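El robot en la mesa de retornos

25/02/2026

Llevo 19 años en el mismo almacén de alquiler de herramienta y material de pintura. Entré cuando se llamaba de otra manera y desde hace tiempo somos Galanis. Mi puesto es el de retornos: lo que vuelve de las obras se separa, se mira y se decide si va a lavado, a estantería o a la basura.

En agosto la empresa firmó con Koltevus para poner dos brazos en la mesa de clasificación. Nos reunieron en el comedor un cuarto de hora. Dijeron que no habría despidos, que se trataba de quitarnos la parte repetitiva. De momento lo han cumplido, aunque a dos compañeros los pasaron a expediciones y uno de ellos no quería. Eso también hay que contarlo.

El primer mes fue malo. El brazo cogía bien las cubetas y los mangos, y bastante mal todo lo blando. Un rodillo de pelo largo no tiene un borde claro, y si aprieta mucho lo aplasta y si aprieta poco se le cae. Cadi Kneath, la técnica que nos mandaron, se pasaba las mañanas cambiando la fuerza de cierre y apuntando los fallos en una hoja. Luego conectaron el brazo a Sorkex, el programa que lleva el inventario, y hubo que volver a etiquetar 809 referencias. Las etiquetamos nosotros, claro, no el robot.

Lo que ha cambiado en mi jornada es fácil de explicar. Antes estaba de pie con las manos en las cajas. Ahora paso más o menos la mitad del turno delante de una pantalla, confirmando los casos que el sistema deja en duda. Me duele menos la muñeca y me pican más los ojos.

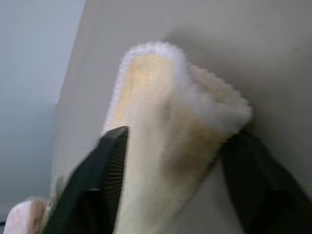 Un rodillo de pelo largo en la pinza, visto desde la cámara del brazo.

Los rodillos amarillentos son un buen ejemplo de caso dudoso. Puede ser resto de pintura o simplemente uso, y yo antes lo sabía al pasar el dedo. Con la pantalla tardo más y a veces me levanto a tocarlo, cosa que en teoría no hace falta. He pedido que ese tiempo conste en el parte y sigo esperando respuesta.

También se habla menos. En la mesa éramos cuatro y nos enterábamos de todo - ahora cada uno tiene su sitio y coincidimos en el café.

La formación de Prendudar empieza el mes que viene. Me he apuntado al turno de mañana. Cuando la termine escribiré qué nos han enseñado y si nos cambian la categoría, que es lo que pregunta todo el mundo en el vestuario.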